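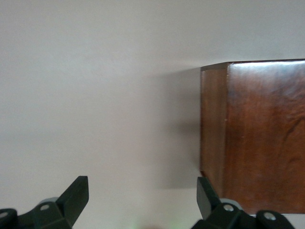
Page last changed: 27th January

Home > Walls and Paint > Interior > Touching up one spot on a gray wall leaves a patch that shows

Touch-up paint dries a different shade than the rest of the wall

Posted by Keisha Park

I painted my living room last March in a pale gray called Wastby, matte finish, and kept the leftover paint in the original can with the lid hammered down. This winter I moved a bookcase and found a few scuffs behind it, plus one small hole from an old picture hook. I filled the hole with ordinary lightweight filler, sanded it, and dabbed leftover paint on the hole and the scuffs with a small brush.

Now the spots look worse than the scuffs did. In the morning they look darker than the wall. With the lamp on in the evening they look lighter, and the one over the filler has a slight shine to it. It's the same can. I stirred it. I waited two days and put on a second coat, and that made the spots easier to see.

The other thing, and it may be connected, is that the whole wall looks pinkish at certain times of day. The chip was a plain cool gray. I have a reddish wood cabinet against that wall and a red oak floor. My sister says the paint was mixed wrong. I still have the chip, and when I hold it flat on the wall it seems to match.

I would like to avoid repainting the room. Can I fix the spots, or do I need to do the whole wall? And is the pink something I can get rid of?

The wall is drywall, one coat of primer and two of paint. I used a roller for the main part and a brush along the ceiling and baseboards.

Posted by Hemant Rawat

Three separate things are going on, so I'll take them in order.

The spots. You rolled the wall and brushed the repairs. A roller leaves a fine stipple and a brush leaves it smooth, or leaves lines. Light bounces off those two textures differently, which is why the patches go darker or lighter depending on where the light is coming from. A color mismatch would stay a mismatch in the same direction all day. Yours flips, so I would say the color is fine and the texture is off. The second coat made it more obvious because it filled in more of the old stipple.

The shine over the filler. Filler is thirsty. If you paint straight onto it, it pulls the water out of the paint fast and the finish dries unevenly. People call this flashing. It can look dull or shiny depending on the paint. You need a dab of primer on the filler first, left to dry fully.

The pink. Hold a sheet of white printer paper against the wall when the pink shows up. If the paper looks pink too, it's reflected light from the floor and the cabinet and there is nothing wrong with the paint. Pale gray picks up whatever is near it. Since your chip matches when it's flat on the wall, I'm fairly sure this is what you have.

To fix the spots:

Sand each one with fine paper, 220 or so, until you can't feel an edge with your fingertips. Go a little past the edge of the spot.

Wipe off the dust with a damp cloth and let it dry.

Prime the filler. You can leave the scuffs unprimed unless you've sanded down to bare drywall.

Get a small foam-free roller, the 4 inch kind, with the same nap as the one you used on the wall. If you don't remember the nap, 3/8 is the usual one for drywall.

Strain the old paint through a paint strainer or a piece of nylon stocking. Old cans have bits of dried skin in them and those will show.

Load the roller lightly, roll the middle of the patch, and keep going outward as it runs dry so there's no hard edge. One thin coat, dry, look at it the next day, then a second if it needs it.

If the wall gets strong light from the side, you might still see the patches. In that case do the whole wall, corner to corner. You don't have to do the other walls. A small difference between two walls that meet at a corner can't be seen, because the light on them is different anyway.

Posted by Dolores Park

just repaint the wall. I touched up my hallway four times and every time it looked like a rash. Took one afternoon to do the wall and I wish I had done that first. Also matte marks if you so much as look at it, next time get eggshell.

Posted by Catrin Probert

I agree with most of what Hemant wrote but would argue with Dolores on the eggshell. Matte is the easiest finish to touch up. Eggshell scrubs better, but every patch shows on it, and so does every dent in the drywall. For a living room I would stay with matte.

On the pink, if the paper test shows it's reflection, you have a few choices. A rug over the part of the floor nearest the wall helps more than you'd expect. So does changing the bulbs. Check the box for the color temperature. 2700K is quite yellow, and on a gray wall next to red wood it all adds up. I went to 3500K in my dining room and the wall went back to gray in the evening. It won't change the daytime, obviously.

If you do end up repainting and want to head it off with a different color, look for a gray with a little green in it. I used one called Burano in a room with cherry furniture and it reads as neutral. Paint a big piece of poster board and lean it next to the cabinet for a couple of days before you buy a gallon. The little chips are useless for this.

Write the date and the room on the lid of whatever you keep, too.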